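Udasen perception and tracking stack: pre-session inspection checklist, with comments
Site: Lernness, bench 2
Release under check: the July build, fixed-lag tracker on, planner export on
Completed by: tooling group
Overall result: pass with two actions open

Use this sheet before any recording that will feed the planner. Each item gets OK, OK WITH COMMENT, ACTION or N/A. If an item is marked ACTION, say what has to happen before the next session. Items left blank are treated as failed.

Section A. Hardware state that the software depends on

A1. Finger profile in the config matches the fingers fitted. OK WITH COMMENT
The loader takes the profile from the config file and has no means of checking it. Both green and black fingers are in use on this bench, so look at the fingers and then at the file. The Sondmont copy of the config had the black profile set as default, and that default was carried over when the folder was copied. Changed to no default. The recorder now refuses to start until a profile is chosen.

A2. Finger pads inspected for wear. OK WITH COMMENT
The green pads have chipped lower edges, and the left one is a little rough along the top. The width estimator fits a line to the inner face of the pad and ignores the lower edge, so this doesn't fail the check. Refit the mask if the chips reach the inner face.

A3. Fingers open and both inner faces in view at start-up. OK
The estimator takes its zero from the first 42 images. Keep the gap clear until the status line goes from INIT to RUN.

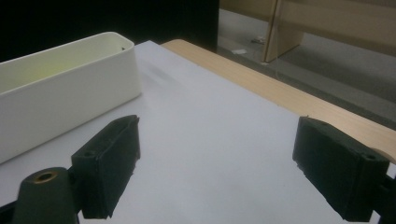 A4. Finger screws checked by hand. OK
No movement on either side. Don't use the powered driver on these.

A5. Storage free space above 200 GB. OK
Read from the recorder's own status page. The desktop figure includes the swap partition and is wrong for this purpose.

Section B. Work surface and surroundings

B1. Surface plain and flat, with its edge visible to the tracker. OK WITH COMMENT
The white surface gives the tracker very few features. Most of what it locks on to is the wooden edge and whatever stands beyond the table. If the view is lowered until only white remains, expect the feature count to fall quickly. The warning threshold is 8 features and should stay there. Someone had set it to zero on the Lernness machine to stop the beeping. Put back.

B2. Background objects left where they are for the whole session. ACTION
Chairs count. A chair that shifts between the mapping pass and the recording is treated as fixed structure, and the pose will be pulled towards it. Action: add a floor mark for chairs near the bench, and add "chairs" to the prompt the recorder shows before mapping.

B3. Cables clear of the operator's feet. OK WITH COMMENT
Black cables hang down by the desk behind the table. Acceptable as long as the operator stays on the table side. Anyone walking behind must wait for the recording to stop.

B4. Lighting steady. OK
Exposure is locked after mapping. Soft streaks on a white surface are normal and the segmenter ignores them. Don't try to tune them out with the contrast slider, which also changes the input to the width estimator.

Section C. Tracking and perception checks

C1. Mapping pass completed and map saved. OK
Slow sweep, then return to the start pose. Loop closure reported at the first attempt. Map name written on the session log.

C2. Second device detected and labelled as a moving object. OK WITH COMMENT
With two hand-held grippers on one bench, each tracker must mask the other out. Hold the second device over the far side of the table and check that the overlay paints all of it. The hand should be painted as well. On the previous build the hand was masked and the plate was kept as background, with the result that the pose drifted whenever the other operator moved. 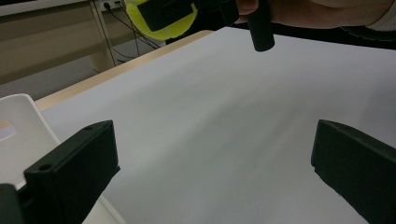

Check C2: second device held up beyond the far side of the table, tennis ball behind the plate.

C3. Ball detector returns one detection only. OK WITH COMMENT
The ball is often partly hidden in this check, so the detector has to cope with an incomplete outline. The Espinoza weights handle this. The older weights sometimes split the ball in two along the seam line. Confirm the weights name in the log header before signing, as both sets still sit in the same folder.

C4. Detection holds when the top of the ball leaves the view. OK
The radius estimate should freeze at its last good value and the flag should read PARTIAL. If the radius shrinks as the ball goes out of view, the clipping test is off. Look for clip_guard in the config.
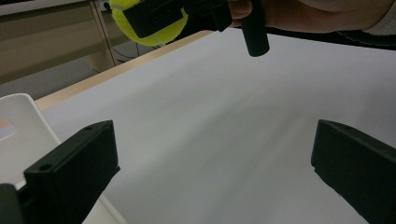
Check C4: upper part of the ball out of view, both near fingers open.

C5. Clocks agree between the two recorders. ACTION
The sync tool reported agreement but had been run before the second recorder was restarted. Action: run sync again after any restart and paste the output into the session log. A script to do this on start-up has been asked for.

Section D. Export to the planner

D1. Export runs without dropped segments. OK
Trial export of 800 poses. None dropped.

D2. Frame convention in the export header. OK WITH COMMENT
Must read z-up. The planner accepts y-up without complaint and lays the whole path on its side. Check the header by eye until the planner has a test for it.

D3. Gripper width written in metres. OK

D4. Replay in simulation before the file is released. OK
Replay at half speed with collision checking on. Watch the wrist joint near the end of the path, where the solver can swap to its other solution. A swap is logged as BRANCH.

D5. Emergency stop tested with the planner connected. N/A
No arm is driven from this bench. Required at Sondmont.

Open actions: B2, C5
Next check due: after the next build, or after any change of fingers
Keep with the session log.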